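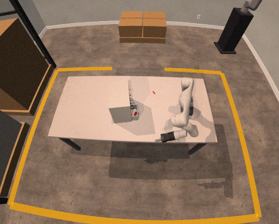

Drawer task: can I mix hand-guided and remote demos?

Hayashi
I'm teaching a simulated arm to put small red parts in a drawer. I have 48 demos done by remote control and 26 where a colleague guided the real arm by hand. Can I train on both?

Brondenness
Yes, but check the speeds first. Hand-guided runs are usually quicker, with fewer stops.
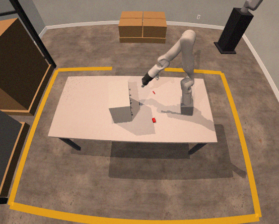
Resample both sets to the same rate and cut the idle time at the start — mine was mostly me finding the controller. Keep a few runs of each back for testing.

Hundov
Just record more. I did 112 and it was fine.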